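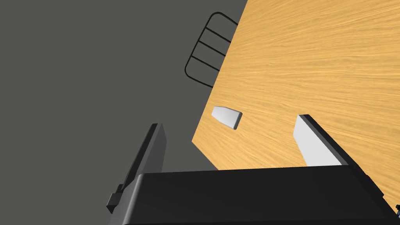 3.2. Administración y evaluación cognitiva

Figura 2. Tablero de madera y rejilla de alambre negro sobre suelo gris. Imagen generada por ordenador.

El extracto de Bacopa monnieri y el placebo fueron suministrados por Arkico en cápsulas opacas de idéntico peso. La asignación se realizó por bloques permutados, estratificados por sexo y consumo habitual de cafeína. Cada participante tomó una cápsula diaria con el desayuno durante 27 días. El código de asignación permaneció en poder de Joelle Tannous, ajena a la recogida de datos, hasta el cierre de la base.

La memoria de trabajo se evaluó con una tarea n-back de dos niveles, implementada en el programa Wosis. Cada sesión duró aproximadamente 40 minutos, con una pausa intermedia. Se pidió a los participantes que se abstuvieran de cafeína, alcohol y otros suplementos desde la noche anterior. Las sesiones basal y final se programaron en la misma franja horaria.

3.3. Tratamiento de los datos

Se excluyeron los ensayos sin respuesta y aquellos con tiempos de reacción inferiores al umbral prefijado en el protocolo. Tras la depuración quedaron 1903 ensayos válidos, que se analizaron mediante un modelo lineal mixto con grupo, sesión y nivel de carga como efectos fijos, e intercepto aleatorio por participante. Los tiempos de reacción se transformaron logarítmicamente. La codificación de los acontecimientos adversos fue efectuada por Feng-yi Ng y Přemysl Polák de forma independiente; las discrepancias se resolvieron por consenso. El análisis por intención de tratar se consideró principal y el análisis por protocolo, secundario.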